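Mila work table
Item 1477
£389, delivery to Berkham and nearby included

I've been making the Mila for longer than anything else in the shop, and it's still the one I'd keep if I had to drop the rest. It started as a table for my own back room (I wanted something I could lean on with both elbows without it walking across the floor!) and then my neighbour Ingegerd Torvik asked for one, and her sister after that, and by August I had a waiting list and no table of my own.

It's a plain table. Four legs, a flat top, no drawers. I get asked about drawers a lot and I've tried them twice, but they hang down just where your knees want to be, so I gave up. If you need storage, the Goris trolley rolls underneath with room to spare and you can pull it out to either side.

Size and height

The top is 163 cm long and 70 cm deep. Standard height is 74 cm, which suits most people sitting on an ordinary chair. If you stand to work, ask me for the tall legs when you order. They cost the same, and I'd much sooner cut them long to begin with than have you propping the thing up on books. Send me the height of your elbow from the floor with your arm bent and your shoes on, and I'll take it from there.

Please measure your doorway too. The legs come off with the key in the bag, but the top is one piece and it doesn't bend!

Finish

You can have it pale, dark or left bare for you to do yourself. I use a hard oil called Onsri on the first two. It goes on thin, takes a good while to cure, and you can touch up a scratch without redoing the whole top, so I've stuck with it for years. Wipe it with a damp cloth and a drop of washing-up liquid. No scouring pads, please, and don't leave a hot pan on it overnight like Borghild Dahlgren did (she has forgiven me for telling people).

Putting it together

Lay the top face down on a blanket, stand the legs in the corners and do the bolts up finger tight. Once all four are in, go round again with the key. Turn it over with a friend, not by yourself, and see if it rocks. There's a screw foot on each leg for wonky floors, and mine needed quite a bit of fiddling at the window end.

What people use it for

Sewing, mostly, and model making, and homework, and repairs of every sort. One customer has two of them end to end for cutting curtains. I like a table that gets put to work, and I'm always happy to hear what's going on at yours.

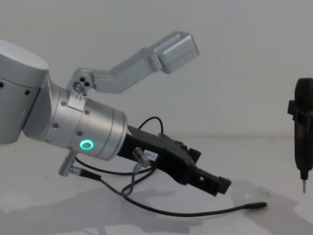

Ordering and delivery

I build to order, so allow 16 working days from when you pay. I bring it round myself if you're close enough, and otherwise it goes by carrier in two flat parcels. Keep the packaging until you've checked the corners, and ring me the same day if one's been knocked.

Spare feet, bolts and small tins of the oil are on the parts page. The matching bench is out of stock until I've sorted a new supplier for the legs.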